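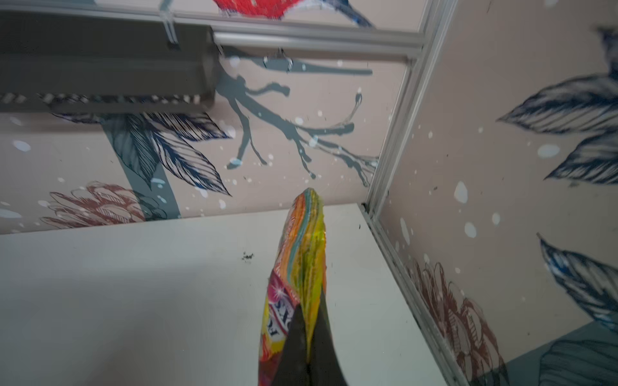
Une étudiante m'a écrit après la séance 7 que la nostalgie à la télé, pour elle, c'est du marketing et rien d'autre. Je garde la remarque, on va s'en servir tout du long !

Séance 8 — Le jeu télévisé et son public

Je reprends le cas Plimska, le jeu de quiz familial dont on a vu 2 extraits (le générique et la manche des grands-parents). Relisez vos notes sur le rythme, j'y tiens. La chaîne Iturra l'a placé en début de soirée, juste avant le feuilleton, et ça change tout : on regarde à plusieurs, on crie les réponses, on se moque du candidat...

Trois notions à retenir : le rendez-vous, la complicité, la rediffusion. La troisième, je l'ai bâclée en cours, pardon — je la reprends la prochaine fois. 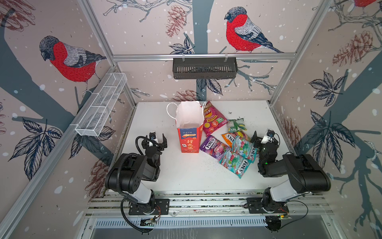 Mais alors, m'a-t-on demandé au fond de la salle, est-ce qu'un jeu peut survivre sans son animateur ? Bonne question, et je n'ai pas de réponse toute faite. Durkska a changé de présentateur en juillet et le ton est devenu plus sec, je trouve.

À rendre : une page sur un jeu de votre choix, notée sur 20. Évitez Clinddale, on l'a déjà épluché.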